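Snowpack sensors and the February thaw
Feb 4, 2018

Rain fell on the Andel basin up to the ridgeline last week, and the three upper stations recorded it in different ways. The Civau gauge, at 3262 feet, showed water content in the snowpack rising for 30 hours before any runoff reached the creek. Fostent, on the south side, began draining within five hours. The Bouzid pillow froze over and reported a flat line until the crust broke.

The difference matters for flood forecasts. A cold, deep snowpack can hold a good deal of rain in its pore space. Once the whole column warms to the melting point, added rain passes through and leaves at the base, along with some melt. Most of the heat comes from humid air condensing on the snow surface — the rain itself supplies little.

Roya Pakzad, who maintains the station network, has compared the gauge records with hand-dug pits at each site. Her pits at Civau found ice layers that sent water sideways along the slope, and a single gauge does not capture that kind of flow.

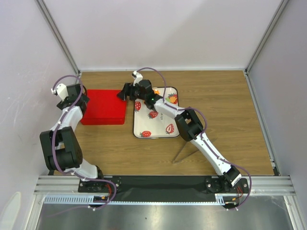

The pit data will be used to adjust the runoff model before the next warm storm. Two changes are planned: a separate delay term for north-facing slopes, and a flag that drops any pillow reading that stays constant during measured rain. Revised creek forecasts will replace the current set later in February. Station records are posted hourly, and values from Bouzid should be treated as provisional until the pillow has been checked.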